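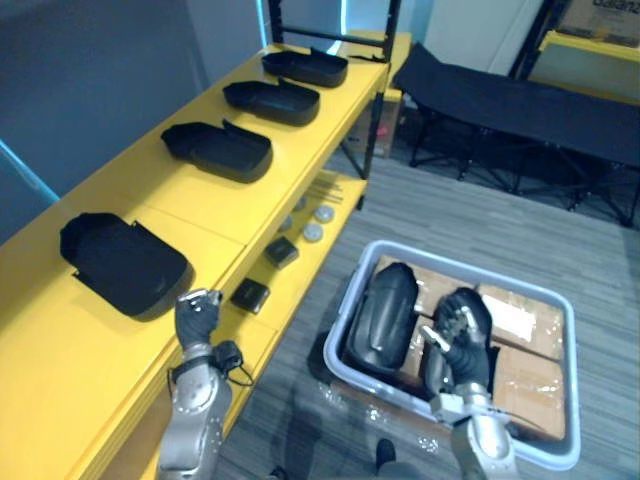 Geeta Rajput asked, after the last session, why we lay out the whole cell again each morning when the robot has already learned the task. My answer is that the robot learned it with the shelf and the bin in certain places, and a shelf on carpet can move a little when people clean or walk past.

## Notes 4: Daily set-up of the Baslow cell

The cell is small: one two-armed robot, one yellow shelving unit, one grey bin on the floor. The job is to move black covers and larger moulded shells between them.

**Shelf**

- Put the trays on the top level in one row, all facing the same way.
- Keep discs, rods and the small square parts on the lower level. Four discs is the normal number.
- The distance from the shelf edge to the robot base is 700 mm. Measure it at both ends.

**Bin**

- The bin stands on the robot's right, with 300 mm free on the side of the shelf.
- Cardboard goes in the bottom. If it has become soft, change it, or the parts will sit too low for the fingers.

**Hands**

Check the gloves and the wrist cables before power is on. A cable should hang free but must not reach the fingers. Then open and close each hand slowly, first left, then right.

For large shells we use both hands. The left hand takes the lower edge and the right hand presses on the side — so the right wrist carries more load than you may expect.
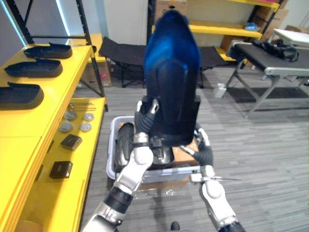
If a shell slips, lower the speed first and only after this change the grip force. In June we did it in the wrong order and lost a morning.

**Care**

Finger joints: inspect every 200 cycles. Wrist screws: at the end of each day, by hand key only. Write the cycle counter in the Rawat log; the last entry is 1,412.

For next time, please read the Hundance sheet on joint limits, pages 2 to 5.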